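Feb 9, 2021
By Rhea Pangilinan

The day the grippers wouldn't let go

So, the mezzanine crew asked me to write up what happened with the hand-held grippers, mostly because I'm the one who got my thumb in the way. It's fine! A small pinch, a bit of a purple nail, and I typed this with all ten fingers. But we lost most of an afternoon to it, and if you're on the rota for the next Drositz session you ought to know before you pick one up.

We were on the tabletop set, which is the one where you pick something up, move it over, put it down, and do that until you see produce in your sleep. I'd been going for 15 minutes or so when the jaw on mine closed and stayed closed. I let the trigger all the way out and nothing moved. Then I did the thing you're told on day one never to do, and stuck my thumb in to help it along (I know, I know). It opened, all right, and then it snapped shut again with me in it.

Bienvenido heard me yell and had the sense to say "everybody hands off" before he came over. Two more units turned out to be sticky once we tried them slowly, so that made 3 out of the whole rack. All of them had been fitted with the new return spring from the January box.

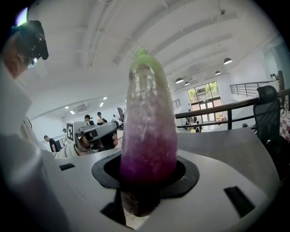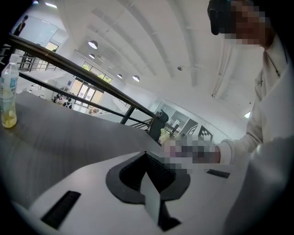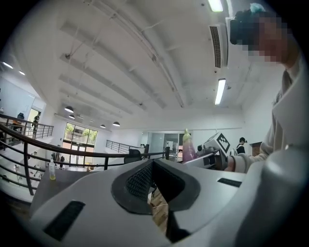
Up on the mezzanine with the hand-held grippers. The eggplant is in the first one.

Anjani took mine apart that evening and found the spring sitting a hair off its seat. When you squeeze gently it behaves. Squeeze hard, the way you do with anything slippery, and the coil rides up over the lip and jams the linkage. Then any little nudge frees it and it goes off like a mousetrap. She tried it on the bench 100 times with the old spring and it never stuck. With the new one she gave up at 65 because she'd seen plenty by then.

There's a second problem, and to my mind it's the bigger one. The log didn't notice. As far as the software was concerned the jaw was closed because I wanted it closed, so we have a nice clean stretch of recording where I'm apparently hanging on to something for dear life. Rahel is going back through the whole session and pulling anything that looks like that. If you remember your gripper feeling odd that day, even a little, please tell her which unit you had. The number is on the label inside the handle.

What we're doing for now: old springs back in everything, and the January box is taped up and going back to Agudelo. Before each session you squeeze hard and release, five times, with nothing in the jaw. If it hangs even once, put it on the red shelf and take another. And if it sticks while you're working, set it down, step back, call somebody. No thumbs. Felicidad has already made a sign that says NO THUMBS and hung it over my chair, thank you very much.

I'd like a proper release tab on the next version, something you can reach from the back without going anywhere near the jaw. Anjani has a sketch and wants to try it in March if the parts show up. Come find either one of us if you have opinions, we're both upstairs most mornings.

Questions or near misses to report: stop by the Usanska front desk
© 2021 Usanska newsletter. All rights reserved. | Back to top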